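Section 4: Planning and Budgeting for a Counter Work Cell

4.1 Purpose of this section

This section is intended for the person who prepares the purchase request for a Buneo counter arm and its accessories. It should be read before any order is placed and before the installation steps in Section 5 are started. The steps are given in the order in which the decisions need to be made. Changing the order usually leads to a second request, and a second request takes as long to approve as the first.

The section covers kitchen and serving counters only. Sites planning a floor-standing arm should use the separate planning guide supplied with that model.

4.2 Before you begin

Have the following at hand:

A dimensioned drawing of the counter, including all cut-outs, wells, taps and posts.
The name of the person who will approve the spending.
The electrical plan for the room, or a written statement from the building's electrician.
A list of the tasks the arm is expected to carry out in its first year.
The planning worksheet from Appendix B of this manual.

Note: A sketch without measurements will be returned. The layout office at Allthorpe cannot prepare a quotation from photographs alone.

4.3 Defining the work

1. Write down each task in one sentence, naming the object to be handled and the place it starts and finishes. "Lift the lid from the left well and set it on the counter" is suitable. "Help with cooking" is not.

2. Beside each task, note the heaviest object involved. Weigh it full as well as empty. Do not use the weight printed in a catalogue.

3. Note the widest and the narrowest part of each object at the point where it will be gripped. Lids are normally gripped by the knob, so the knob is the part to be measured.

4. Mark each task as required, useful or later. Only tasks marked required may be used to select the size of the arm. Tasks marked useful may be used to choose between two arms of the same size.

5. Have the list read by someone who works at the counter every day, and record their corrections on the same sheet.

Caution: Tasks involving knives or other blades must not be marked as required at this stage. They call for a separate risk assessment, which is described in Section 9, and the assessment must be budgeted as its own item.

4.4 Measuring the counter

6. Measure the full length and depth of the counter in millimetres. If the counter is longer than 3000 mm, divide it into two zones and complete one worksheet for each. One arm is not to be planned across two zones.

7. Mark the centre of every well, burner or basin on the drawing. Add the outside diameter of any ring or trim and note whether it is flush with the surface or raised.

8. Mark every fixed object that stands up from the counter. Taps and posts are the most common obstacles. Record the height of each.

9. Mark the usual resting place of small appliances, plates and racks, even where these are movable. Movable objects tend to go back to the same place, and the arm should be planned around them.

10. Check the clear height above the counter along its whole length. Shelves, hoods and hanging lamps should be shown on a side view.

11. Record the surface finish. State whether it is matte or glossy and give its colour in plain words. Glossy surfaces reflect overhead lighting, and the reflections can interfere with the arm's camera. Allow a sum for lighting changes wherever the finish is glossy.

Note: Polished metal lids present the same difficulty. If most of the objects to be handled are polished metal, include diffusers for the overhead lamps in the first request. They cost little when the electrician is already on site and a good deal more when he has to be called back.

4.5 Choosing the arm

12. Using the drawing, find the distance from the proposed mounting point to the farthest required task. Where this distance is 1000 mm or less, the short arm is suitable. Where it is greater, plan for the long arm or move the mounting point.

13. Compare the heaviest required object with the load table in Appendix A. The weight of the gripper must be added to the weight of the object. Any finger coverings are counted as part of the gripper.

14. Confirm that the counter can carry the mounting plate. Stone and solid-surface counters may require a supporting frame beneath. Frames are made to order by Bosberg and have a lead time of 8 weeks.

15. If the choice remains unclear, send the worksheet to the layout office before requesting a quotation. Zsolt Hegyi reviews layout questions for new sites and will reply in writing. His reply should be kept with the purchase file.

Caution: Do not select the long arm simply to leave room for growth. A longer arm needs a larger clear zone around it, and on a narrow counter that zone may take in the place where staff stand.

4.6 Fingers, coverings and other consumables

Consumables are the item most often left out of a first budget. Parallel fingers are durable, but whatever is put on them to improve grip or to protect the objects is not. Foam, tape and rubber sleeves all wear, and all should be treated as running costs from the first month.

16. Decide which covering will be used. Tape wrapping is inexpensive and can be applied on site. Moulded sleeves cost more and are replaced as a set. Foam blocks may be used on the lower part of the finger with either type.

17. Estimate the rate of replacement. For tape on a counter in daily use, a weekly change is a reasonable starting point. Adjust the figure once the site has its own records.

18. Budget for one complete spare pair of fingers, already covered. A worn pair can then be exchanged at once and rewrapped later.

19. Include the staff time needed for rewrapping. A practised person needs about 20 minutes for a pair, and a new person should be allowed twice as long.

20. Add the inspection of coverings to the opening checks. The person inspecting should look for creases, lifted edges, fraying at the tips and tears along the length of each finger. Both fingers are to be inspected, and both are to be rewrapped when either one is found worn.
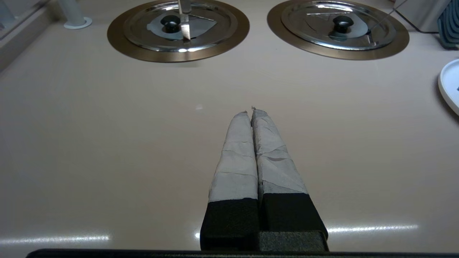 21. Set a limit for wear and write it into the site rules. We recommend that any torn flap be repaired before the next task is started, and that light creasing be accepted until the weekly change.

22. Confirm with the person responsible for food safety which coverings may be used near open food. Foam in particular should be kept for tasks involving closed pots, dry goods or clean tableware, unless written approval has been given.

Caution: Do not wrap new tape over old to save time. Extra layers make the fingers thicker, and the closing position must then be set again. If this is not done, the gripper may press harder than intended on thin knobs and rims.

4.7 Preparing the budget

23. Enter the one-time costs on page 1 of the worksheet. These are the arm, gripper, mounting plate, supporting frame, electrical work, lighting changes, installation and initial training.

24. Enter the running costs on page 2. These are coverings, spare fingers, the service agreement, software renewal, yearly inspection and refresher training.

25. Enter staff time separately on page 3. Many organizations do not charge staff time to equipment, but the approving person should still see it.

26. Add a reserve. For a first arm at a site, we advise a reserve of 11 per cent of the one-time costs. The reserve may be left out for a second arm of the same model on a similar counter.

27. Show the total for the first year and the total for each later year on the front sheet. Do not present the purchase price on its own.

Note: Sites that already own a Yokoyama gripper may be able to keep it. An adapter plate is available, but the load table in Appendix A does not apply to adapted grippers. Ask for a written load limit before the gripper is removed from the budget.

4.8 Lease or purchase

Leasing is suitable where the list of required tasks is short or likely to change. Purchase is usually the less costly choice after the third year, provided that the arm remains at the same counter. The worksheet allows both to be entered side by side.

28. Ask for both figures in the same quotation so that the delivery and installation charges are treated alike.

29. Check whether the lease includes coverings. The standard lease does not. The extended lease includes sleeves but not tape or foam.

30. Check who is responsible for damage to the counter and to objects on it. Under both types of lease, this remains with the site.

4.9 Submitting the request

31. Attach the task list, the counter drawing, the side view and the completed worksheet. Number the pages.

32. Have the request signed by the person who will be responsible for the arm in daily use, as well as by the approving person.

33. Send the request to Hervé Cordier in the orders office. Requests received by the end of July are scheduled for installation in the same calendar year. Later requests are scheduled as places become available.

34. Do not begin electrical or counter work until the confirmed layout has been returned. The mounting point is sometimes moved during review, and work carried out beforehand is not refunded.

Note: A quotation remains valid for 60 days. If the counter is altered in that time – for instance, by fitting another well or moving a tap – a new drawing must be sent and the quotation will be issued again.

Continue with Section 5, Receiving and Unpacking, once the confirmed layout has arrived.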